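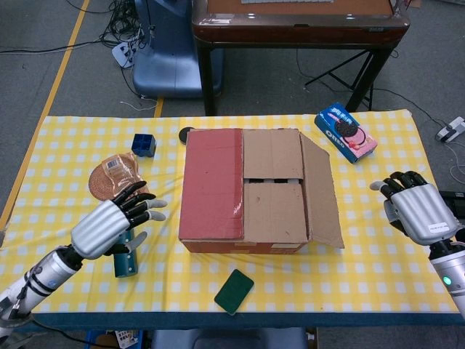
I still buy movies on disc, and I know how that sounds. Streaming is great until the one thing you want to watch on a rainy night has wandered off to a service you don't pay for, and then you're very glad of the old copy on the shelf. The trouble is keeping all those discs clean, findable and off the living room floor, and every September I have a big sort-out before the long-evenings-on-the-couch season starts. I do it on the table with the yellow-and-white checkered cloth on, a cardboard box open in the middle for whatever's leaving the house, and everything else pushed out around the sides. A cloth is kinder to cases than a bare tabletop, and if you drop a disc on it (I always drop one) it lands soft.

I've been doing this long enough to have opinions, so these are the things that work for me.

Cleaning discs

Nine times out of ten a disc that skips is just greasy. Hold it by the edge and the center hole, run it under lukewarm water, put one small drop of dish soap on your fingertip and wipe from the middle straight out to the rim. Never go around in circles. A scratch that runs the same way as the track is much harder for the player to read past than one that crosses it, and even a soft cloth can drag a bit of grit. Rinse, shake, and pat dry with a microfiber cloth, the kind you'd use for glasses. Paper towels are out, and so is your T-shirt, sorry.

If it still skips, try it in another player before you give up on it. My sister-in-law handed me her entire run of Trondum (the moody police series with all the boats) because season two "didn't work," and it played perfectly at my house from start to finish. Her player needed a dusting! I gave the set back, a little reluctantly.

Toothpaste on scratches: I've tried it and I wouldn't. It did smooth over one scratch and it left a haze of tiny new ones.

Cases

Snapped hinges, missing teeth in the hub, sleeves gone wavy from a spilled drink. Empty replacement cases are cheap if you buy a pack and share it with somebody. Before you swap, slide the paper sleeve out slowly from the top, and if it's sticking, leave the case open overnight in a warm room and try again the next day. Wavy sleeves go between two sheets of plain paper under a heavy book for a couple of days. They never come back quite perfect but they fit.

For sticker gunk on the outside, a dab of cooking oil left on for ten minutes loosens nearly anything. Take the paper sleeve out first. I ruined the front of a perfectly nice copy of The Orchard at Saithong that way, and now it has a big see-through patch right over the leading man's face.

To alphabetize or not

My friend Colleen Sawatzky files strictly by title and ignores "The," and she can put her hand on anything in seconds. I've tried it and I drift. What I do now is sort by who's going to watch it. Comedies at eye level, things for when the kids are over on the bottom shelf, long gloomy dramas up top where I need the step stool. Series live together with the first season on the left. Inside each shelf it's a free-for-all and I can live with that.

Whichever way you go, leave a hand's width of empty space at the end of every shelf. You'll buy more. You know you will.

Write down what you've got

I bought the same concert film 3 times. That's what finally got me to make a list, just a note on my phone, title and shelf, nothing fancy. Add a line for anything you lend out and who has it. (Fiifi Eshun, if you're reading, it says you've had Jernondale since last winter, and I'd like to see how it ends again.)

Keeping them in good shape

Upright, like books. Stacked flat, the bottom cases crack and you can never get at the one you want. Keep the shelf away from the radiator and out of direct sun, which bleaches the spines so that after a few summers everything is the same pale blue. If you have to use the basement, put them in lidded plastic bins and raise the bins up off the floor.

Cardboard boxes are fine for moving day or a trip to the thrift store, but I don't leave discs in them for months. Cardboard holds damp. And don't fill a big box all the way up with cases unless you enjoy carrying it! Use a smaller one, or put discs in the bottom and cushions on top.

What goes

I'm ruthless about the free ones that came with newspapers and soft-hearted about everything else. If I haven't watched it and can't picture an evening when I would, it goes in the box. Box sets with a missing disc go too, with a sticky note on the front saying which one isn't there, so whoever picks it up doesn't get a nasty surprise right before the finale.

Remotes, while you're at it

Take the batteries out and look for white crust on the contacts. A cotton swab with a little white vinegar shifts it, then a dry swab, then let it sit open for an hour before the new batteries go in. For sticky buttons use rubbing alcohol on the swab, barely damp, and work around the edge of each one. The volume button is always the worst at our house.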